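Progress Report to the Alura Fund: The Canora Reading Room
September 2026
By Bijan Rostami

Dear members of the Alura Fund,

I am writing to inform you about the work in the Canora Reading Room in Emden since our last report in January. Most of the plan goes as we agreed with you. One part is late, and I explain it in its place below.

The main work of this period was the Manalastas collection. As you remember, the family gave us the letters, shop books and newspapers of their late grandfather, who kept a small printing shop near the harbor. When the grant began, the papers were in 100 boxes of very different sizes, many of them old fruit boxes. All of them are now opened and the contents are moved to acid-free folders. The shop books are in better condition than we expected. The newspapers are in worse condition, and several years of them can be handled only by staff until we decide what to do with the paper.

Sugeng Jugah has prepared the catalog. He started with the letters, as it was written in the work plan, but in spring he changed to the shop books. The reason is that the letters often mention customers only by first name, and the full names stand in the shop books. With the shop books done, the letters go faster. I agreed to this change and I should have informed you at that time. I apologize that you read about it only now. The total hours are the same.

The catalog of the shop books can be searched at the desk in the reading room. It is not yet on the website. The company which hosts our site moved us to a new system in summer, and our old search form does not work there. A new form is ordered and will be paid from our own budget, not from the grant.
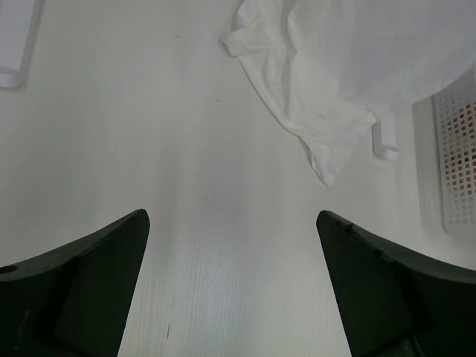

The new shelves in the back room were delivered in 2 parts, and the second part came with the wrong side panels. The supplier exchanged them without cost, but we lost several weeks. After this we could at last begin with the signs and shelf labels, which were planned for much earlier. Our visitors asked for labels which can be read without bending very close, and we tried white letters on different backgrounds. Black looked too heavy and the light gray was not clear enough in the evening. We have now decided for a dark green with a matte surface, close to the color of the two tapered pieces in the photo, as a shiny label reflects the ceiling lamps and the letters disappear. The printing of the labels is within the amount in budget line 3.

The reading room is open again on Saturday mornings. We had stopped this during the delivery of the shelves. The visitors on Saturday are different people from those on weekdays, more families and more persons who look for a relative. Many of them never used an archive before and they need some help with old handwriting. For this we made a short sheet with the most common letter forms, taken from the Manalastas shop books. It is free to take home. We had to print it a second time already in the first month.

The open evening for schools did not take place. The two teachers who planned it with us both changed to other schools, and we did not find new partners before the summer holiday. We would like to keep this money and to hold the evening in the coming winter. Please tell us if you need a formal request for this change.

About the costs: we have spent less than planned for folders, and more for transport, as the van had to come 2 times for the shelves. The difference is small and stays inside the same budget line. The receipts are in the attached folder, in order of payment.

Next we will finish the letters, put up the labels, and ask a paper conservator for an offer for the newspapers. When we have the offer, I will send it to you before we sign anything.

I thank you for your patience and for your questions after the last report, which were useful for us.

With kind regards,
Bijan Rostami
Canora Reading Room, Emden

Related reports
Manalastas collection: first report to the Alura Fund
Opening hours and rules of the reading room
How to read old handwriting: sheet for visitors
Giving family papers to the Canora Reading Room

Last updated: Monday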